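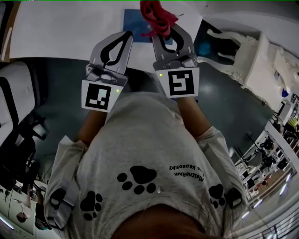 How to Read Animal Tracks

An explainer for young visitors, prepared by the Undwood Nature Center, Mastby

Animals are often shy, but they leave signs wherever they walk. A track is the mark a foot makes in mud, sand or snow. People who study tracks can learn which animal passed by and which way it was going.

What is a paw print made of?

Many animals have soft pads under their feet. The large pad in the middle helps carry the animal's weight. The smaller marks in front of it are made by the toes. Dogs, foxes and cats all show four toes in a clear print. Raccoons and bears show five.

Look for claws

A dog cannot pull its claws all the way in, so small points often appear in front of its toes. A cat keeps its claws tucked away when it walks, and its print usually has no points at all. Cat prints also tend to look rounder than dog prints.

Not every foot is a paw

Deer walk on hooves. Each hoof has two halves, and the track looks a little like a heart split down the middle. The narrow end shows you the way the deer was walking. Most birds leave three long toes pointing forward and one pointing back.

Where to look

The best places are soft and damp. Try the edge of a pond, a muddy path or a garden bed after rain. Early morning is a good time, when the low sun makes shadows inside each print. On the Skotarier Trail, marker 7 stands beside a stream bank where tracks are often found. Children under 11 must stay with an adult near the water.

Keeping a record

Place a ruler next to the track and draw what you see. Write down the length, the width and the kind of ground. Do not follow fresh tracks to a den or nest.

Words to know

Pad: the soft part under an animal's foot.
Hoof: the hard covering on the foot of a deer, horse or cow.
Trail: a line of tracks made by the same animal.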